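Chapter 3
Bins, Liners and Rims

A waste bin for indoor use is treated in this chapter as up to three parts: the body, the liner and, on some models, a separate rim. The body carries the load. The liner holds the contents and is replaced at each emptying. A rim, where fitted, holds the top edge of the liner in place.

Flared walls make the opening of a bin wider than its base. A liner must be sized to the opening. If it is too small it will tear at the corners, and if it is too large it will fold inward and reduce the usable volume.

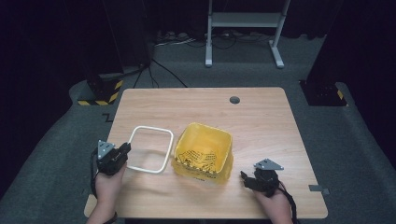 3.1 Sizing the Liner

Measure the outside perimeter of the opening in millimeters. For a perimeter of 1000, the flat width of the liner must be at least 513. Use 533 where the liner is to be folded over the edge.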